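Dinbridge Open Day, Mezzanine Demo: Safety Checklist with Comments
Walked before doors and again at 2:15 pm, with the hand-tracking demo running.
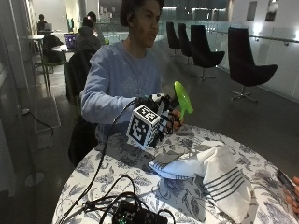

Evaristo Ayala asked that cables go first on the list this year, as they were last on the May sheet and got skipped when the first group came up early. Moved accordingly.

CABLES AND POWER

1. Cables on demo table kept inside table edge where possible. PARTIAL
Comment: One thin cable from the hand rig loops over the front edge. Acceptable with the wearer seated. Wearer to unclip before standing up. The cables by the control box need tying.

2. Floor cords along walls or under cover. OK
Comment: Recheck after lunch. The Galindo cord cover is 600 mm and too short for the stair side. Use the Vanik one.

3. Supply tested and tagged. OK
Comment: Tag 467.

HAND RIG

4. Straps snug, no pinching, wearer can remove rig with the other hand. OK
Comment: Ask each visitor. Do not go by looks.

5. Marker blocks tight on bracket. OK
Comment: Check between visitors.

6. Straps wiped between wearers. NOT DONE AT FIRST CHECK
Comment: Wipes were still in the Starkach crate downstairs. Brought up before the second group. Done from then on.

7. Only soft or blunt items handed to visitors wearing the rig. OK
Comment: Plastic spatula and towel in use. The metal kitchen tools stay in the crate. Starkach staff asked about using a glass jar and were told no.

TABLE AND SEATING

8. Tablecloth does not slide when pulled lightly. OK
Comment: Add two clips on the visitor side anyway.

9. Visitor seated for the whole demo. OK

10. Swivel chairs stay in their row by the glass balustrade, not pulled up to the demo. OK
Comment: Host to send them back if they wander. No leaning on the rail to watch.

11. Coats and bags off the walkway. OK
Comment: Jackets over chair backs are fine. Bags go to the desk.

VISITORS

12. Group size on mezzanine 19 or fewer. OK

13. Visitors taking phone pictures stay clear of the wearer's arm. OK
Comment: Host to say this at the start of each group.

14. Host knows stop word and nearest exit. OK
Comment: Evening host still to be briefed.

OPEN ITEMS
Tie cables at control box (item 1).
Swap cord cover (item 2).
Tablecloth clips (item 8).
Brief evening host (item 14).

Dinbridge Visitor Safety, ext. 644 | Back to top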